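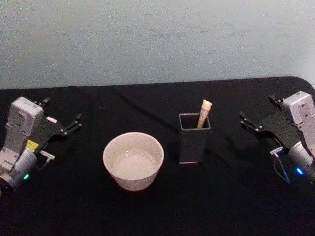
Welcome back, everyone, and thank you for squeezing in again (I did ask for a bigger room, and Ingeborg Kuhlmann in the office is still working on it). Our subject tonight is the background in still life drawing, or really all those parts of the page that beginners leave for last and then fill in with a tired gray scribble. I did it myself for years! A background has a value, a temperature and an edge, the same as any pear or jug. Take a black cloth on a table against a pale blue-gray wall. Before a single object is drawn, you already have your darkest dark and one of your lighter lights, and the line where they meet is going to be the strongest line on the page unless you do something about it. Most people draw it with a ruler-straight stroke from one side to the other. Look again and you'll find a soft wrinkle, or a rounded corner where the cloth turns down, and that small curve is a gift – use it.

Part 1. Warming up

Please make six small value sketches before you touch your good paper. Each one should be no bigger than a playing card and should take you two minutes, so there is no time for details. Squint until everything melts into three tones: dark, middle and light. If you can't decide where a shape belongs, push it toward its neighbor and see whether you miss it. Joscha Reuter tried this last term with a very fussy bunch of dried flowers, and his third little sketch was the best thing on the wall in March.

Part 2. Pale things on dark cloth
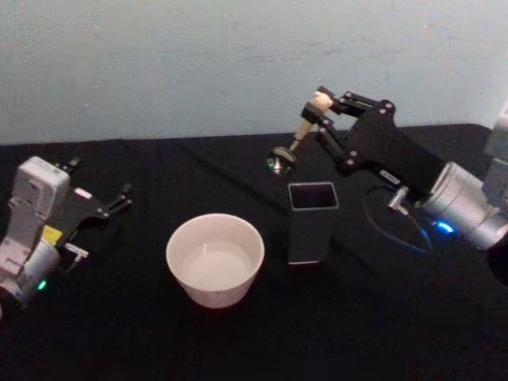 The temptation with a light object is to outline it. Try leaving the outline out and bringing the dark up to meet it, slowly, with the side of the charcoal. Where the object falls into shade, let its edge go a bit lost. The inside of a bowl usually wants much less shading than you think, and a highlight is nearly always smaller than the one we draw. Keep your eraser clean for it.

For next time

Finish one drawing from your six sketches, and read page 74 in the course packet, where Kerstin Brandes writes about lost edges. She is a little stern about smudging with fingers, but do give her a fair hearing. We'll be in Room 602 again, and Ha-rang Choo is bringing the spare drawing boards.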